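4 設置と初期設定

4.1 設置場所の確認

卓上型加湿器 Rarnelar(以下「本機」といいます)は、水平で安定した台の上に設置してください。次の場所には設置しないでください。

・直射日光の当たる場所、暖房器具の温風が直接当たる場所
・テレビ、オーディオ機器、パソコンの近く
・カーテンや壁紙に吹出口が向く場所
・乳幼児の手の届く場所

本機の背面は、壁から20cm以上離してください。吹出口の上方には棚などの障害物がないことを確認してください。

注意 じゅうたん、布団など、底面の吸気口をふさぐおそれのあるものの上では使用しないでください。故障の原因となります。

4.2 給水

1. 電源プラグがコンセントから抜けていることを確認します。
2. タンクの取っ手を持ち、真上に引き上げます。
3. タンクキャップを左に回して外し、水道水を「満水」の線まで入れます。
4. キャップを右に回して確実に締め、タンクを逆さにして水漏れがないことを確認します。
5. タンクを本体に戻し、水受け皿に水が下りるまで待ちます。

注意 40℃を超える湯、浄水器の水、ミネラルウォーター、アロマオイルを入れた水は使用できません。アロマオイルを使用する場合は、別売のアロマトレイ Flikden をお求めください。

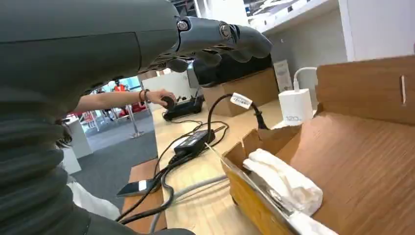 給水後は、電源を入れる前に手と本体外側の水分を乾いた布で拭き取ってください。電源プラグは根元まで確実に差し込み、コードを束ねたまま使用しないでください。小さな部品の着脱は台の上で行い、写真の手のように部品をしっかりつかんで、台のすぐ上で扱います。高い位置で取り外すと、落下により部品が破損することがあります。腕輪、指輪などの装身具は、水受け皿の縁を傷つけることがありますので、手入れの際にはあらかじめ外してください。

4.3 湿度の設定

1. 電源ボタンを1秒以上押します。表示部に現在の湿度が表示されます。
2. 「湿度」ボタンを押し、希望の湿度を選びます。押すたびに40%、50%、60%、連続の順に切り替わります。
3. 3秒間操作がないと設定が確定し、表示部の点滅が止まります。

補足 表示される湿度は本機周辺のものであり、室内の湿度計の値とは一致しないことがあります。電源を切っても直前の設定は保持されますが、電源プラグを抜いた場合は50%に戻ります。

4.4 タイマーの設定

「タイマー」ボタンを押すと、2時間、4時間、8時間の順に切り替わります。設定した時間が経過すると運転を停止します。水がなくなった場合は、残り時間にかかわらず給水ランプが点灯し、運転を停止します。給水後に運転を再開するときは、タイマーを改めて設定してください。

4.5 フィルターの交換

交換用フィルターは Ekorero(品番109)です。1シーズンを目安に交換してください。水あかが落ちない場合、またはにおいが残る場合は、期間内でも交換が必要です。使用済みのフィルターは、お住まいの自治体の区分に従って廃棄してください。

4.6 長期間使用しないとき

4月以降など、長期間使用しない場合は、タンクと水受け皿の水を捨て、各部を十分に乾燥させてから保管してください。水が残ったまま保管すると、かびの原因となります。

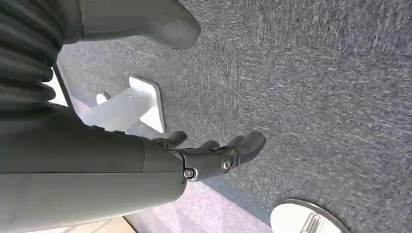

エラー表示と処置

E1 水受け皿が正しく取り付けられていません。電源を切り、皿を奥まで差し込んでください。
E2 本体が傾いています。水平な場所に移し、電源を入れ直してください。
E3 送風部の異常です。使用を中止し、電源プラグを抜いて、Barroso サービス窓口にご連絡ください。
98 表示部の点検用番号です。電源ボタンを5秒以上押すと消えます。

上記の処置を行っても表示が消えない場合は、お客様ご自身で分解せず、点検をご依頼ください。ご連絡の際は、底面の銘板に記載された製造番号をお知らせください。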